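Print this release
E-mail this release
Reading time: 4 minutes

Grarnevlow Publishes Good-Practice Rules for Testing Kitchen Robots in Simulation

Second edition asks developers to say what "done" means before the robot says it for them

SEIXAS, January – Grarnevlow, the working group on household robot testing, today released the second edition of its good-practice rules for simulated kitchen tasks. The document runs to 80 pages, down from 224 in the first edition, and the group would like it known that the cutting was harder than the writing.

The rules cover how a simulated tabletop task should be set up, run, scored and reported when a two-armed robot is asked to move food and cookware. They are voluntary. They apply to work done in software, before any real robot gets near a real stove, and they do not replace the safety standards that apply once it does.

The first edition drew 766 written comments. Of these, 376 concerned the meaning of the word "on."

"We had assumed people agreed about 'on,'" said Anselmo Brandão, who edited both editions. "Then we got a very long letter asking whether an eggplant leaning against the side of a pan is on the pan. It was a fair question. It also took us most of a spring."

Under the new edition, an object counts as placed only when it is resting on its target, the hand has let go, and it has stayed put for a waiting period the tester has written down beforehand. Testers may choose the length of the wait. They may not choose it after watching the result, a practice the document calls "late scoring" and several commenters called "Tuesday."

Other changes include:

- Every task must be written as one plain sentence that a person outside the lab can read and carry out.
- Starting positions must be varied between runs, and the range of variation published with the scores.
- Items that play no part in the task should be left on the table in at least one set of runs. Real counters are cluttered, and a robot that can only cook in a showroom should be reported as one.
- Failed runs must be kept and counted. "The simulator was acting up" is accepted as a reason to drop a run only if the log says so too.
- Both hands must be reported, including the one that did nothing.

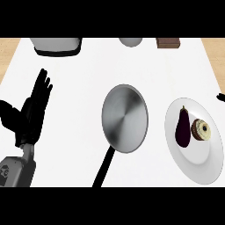
A simulated tabletop with an empty frying pan, a plate holding an eggplant and a donut-like pastry, and other items along the far edge.

The section on food has been rewritten from scratch. The first edition sorted food by weight alone, which put some pastries and some vegetables in the same class and led to scores that were tidy and not much use. The second asks testers to record shape, how firmly an item may be gripped, and whether it touches another item at the start of the run. Touching items must now be scored separately from items standing alone. A robot that picks up the right thing and brings its neighbor along has not passed, however generous the portion.

Two developers, Arnlow and Grisico, tried the draft rules on their own test suites before publication. Both reported lower scores than they had been quoting. Both have agreed to publish the new figures next to the old ones, and Grarnevlow thanks them for this, with some surprise.

"Our success rate went down and our arguments got shorter," Arnlow said in a statement supplied for this release. "We used to spend the morning meeting on whether a run counted. Now we look it up, and spend the meeting on why the hand missed."

Grisico's statement asked that the waiting period be given a recommended value in the next edition. The group has taken note of the request and expects further letters.

The rules also deal with pictures. Any still or clip taken from a simulator and shown to the public should be labeled as simulated, in the caption or beside it, in type that can be read without leaning in. Developers are asked to state how many runs stand behind a clip of a single good one.

A claim of conformity may be made by any lab that follows the whole document and publishes its task sentences, settings and full results. Following the parts one likes is welcome but may not be described as conformity. The first edition was silent on this point, and people noticed.

The second edition is free to download from the Grarnevlow website, along with a blank reporting sheet and a list of changes. Comments on it may be sent to the Seixas office in writing. Those concerning the word "on" should be marked as such on the envelope.

About Grarnevlow

Grarnevlow brings together robot developers, test labs and appliance makers to write shared rules for testing household robots. It is based in Seixas and does not certify, rank or sell robots.

Press contact: Anselmo Brandão, Grarnevlow, Seixas

Print this release
E-mail this release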